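How to put up a towel bar so it stays up

Quick one. Third bar I've hung at the Endholm flat, the first two pulled out of the wall. Both my fault. Writing it down before I forget what worked.

You need
Tape measure
Pencil
Level, a short one is fine
Drill, masonry bit if it's a solid wall, ordinary bit if it's drywall
Wall anchors - not the ones in the packet
Screwdriver
The tiny hex key that came with the bar. Do not lose it
Masking tape

1. Find out what your wall is

Knock on it. Hollow sound, drywall. Dull thud, solid. If it's plaster you won't know for sure until you drill, sometimes it's plaster over brick, sometimes over lath, and they act very different. Drill one small test hole where the bracket plate will cover it. White powder then red dust = brick. White powder then nothing, the bit just drops in = a gap behind, get toggle anchors.

Check for pipes and cables too. Straight above or below a switch or a faucet is a bad place. I use a cheap detector, an Ivlow, beeps at everything but better than nothing.

2. Pick a height

Hold a folded towel up where you want it and see where the bottom lands. Do this with a real towel, a bath one. Mine went higher than I first marked because the long towel would of touched the radiator. Watch the door swing as well.

3. Mark the first bracket

Strip of masking tape on the wall, mark on the tape. Easier to see, and the bit doesn't skate so much. Take the mounting plate off the bracket (hex screw is underneath), hold it on the tape, mark both holes.

4. Mark the second one

Don't trust the length on the box. Put the bar into both brackets on the floor, measure center to center, use that number. Mine was 51 cm and the box said 50. That's the whole reason bar number one never sat right, I forced it and the screws were under strain from day one.

Level across from the first mark. Then check again with the bar held up. Tile lines and ceilings are not level, ignore them.

5. Drill

Slow speed to start, specially on plaster, it flakes. No hammer setting until you're through the plaster layer. Wrap a bit of tape round the drill bit for depth. Hole should be a touch deeper than the anchor.

Vacuum the dust out of the hole. Skipped this once and the anchor only went in halfway, had to cut it off flush.

6. Anchors in

Tap them in until flush. If one spins it's too loose, go up a size, don't pack it with matchsticks. Mine are Vanags nylon ones, the gray, no complaints.

7. Plates, then bar

Screw both plates on, not fully tight. Level again. Then tighten. Slide one bracket on, put the bar in it, put the other bracket on the other end, push the lot onto the plates. Do up the hex screws by hand. Stop when it's snug - the thread strips really easy and then you're buying a new bracket. Emmanuel Khaemba downstairs puts a dab of clear silicone behind each plate, keeps damp out of the holes. I've started doing it too.

8. Wait, then load it

If you filled any old holes, give the filler overnight before anything hangs near it. Then one dry towel. Leave it a day. Then use it normally.

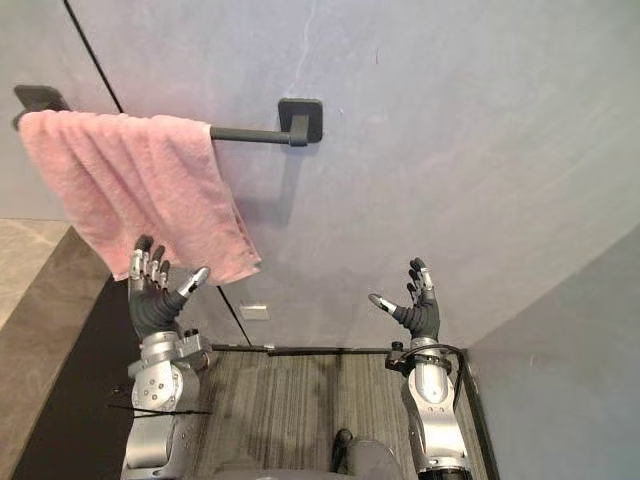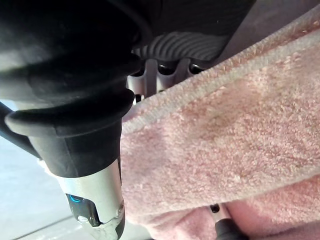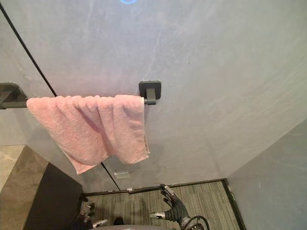
If it wiggles after a week it's nearly always the hex screw, not the wall. Quarter turn. If the plate itself moves, take it off and look at the anchor.

Old holes: scrape the edges, filler, sand, second coat of filler becuase the first one always sinks. Then paint. Proltby do a small tub that's plenty for a bathroom.

Doing the toilet roll holder next, same method, smaller screws.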